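Nornari Fingertip and Cable Care Kit (two-arm bench cells)

Sold by Sutgate Bench Supply
In stock, ships from Herkstead, order before Thursday noon for same-week dispatch

I put this kit together after years of buying the bits separately and always being short one screw. It's for small two-arm cells with parallel grippers, the kind that spend their days picking up cloth and soft goods (and collecting an amazing amount of fluff while they do it!). If your fingers have started dropping things they used to hold, or the gripper cable has gone stiff near the wrist, this is where I'd start before calling anybody out.

What you get
Two pairs of black fingertip covers, pointed pattern
One fine driver and one torque driver, preset
Nine spare wrist screws
Soft cable ties, reusable
Lint brush, wipes and a small tub of joint ring grease
Printed check card

How I do a finger change
Park both arms over the table with the grippers off the surface, hit the stop, then cut power at the cell. Open the fingers by hand if your gripper allows it. If it doesn't, open them from the pendant before you power down, or you'll be turning everything back on again like I did the first time. Slide the old tips off, brush out the slot behind them, wipe, let it dry, and push the new ones on until they click. Change both tips on a gripper together, even if one looks fine. A worn tip next to a fresh one makes the grip pull sideways and you'll chase that for a whole afternoon.

Then the cable. I leave a loose loop between the gripper and the arm, enough for the wrist to turn all the way both ways without tugging. People love to tie it down nice and flat, and I get why, it looks tidy, but flat cables are the ones that come back to me broken at the plug. Two ties is plenty.

Last thing is a slow run with cloth on one side and the other arm working in open space. I keep a pile of old fabric for it, and I put a few bottles along the back of the table so the arms have something to steer clear of.
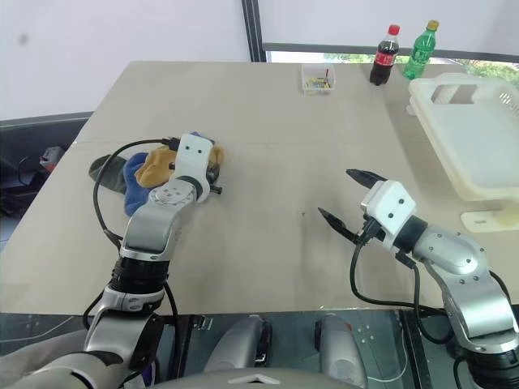

How often should the fingertips be changed?
Every 300 hours of cloth work is what I tell customers, or at 450 if you mostly handle boxes and hard plastic.

Does it fit my arm?
The tips fit all Nornari parallel grippers from the second series on. First series has a narrower slot, so please don't force them. The ties, brush and grease will do for pretty much any small arm.

A note on the grease: a thin smear on the joint rings and stop there. Extra grease picks up lint, and lint is what you were cleaning off in the first place.

From a customer
"Took me some 7 minutes a side once I'd done the first one. I used to work on Honda engines and this is a lot easier on the knuckles. Would like a bigger brush though." Yuzuki Imai

(The brush is bigger now, Yuzuki! We switched in November.)

Returns are fine on unopened kits. Opened tips I can't take back, but if a pair arrives split or won't click in, send me a picture and I'll mail another pair. Refills of tips and screws are on the spares page.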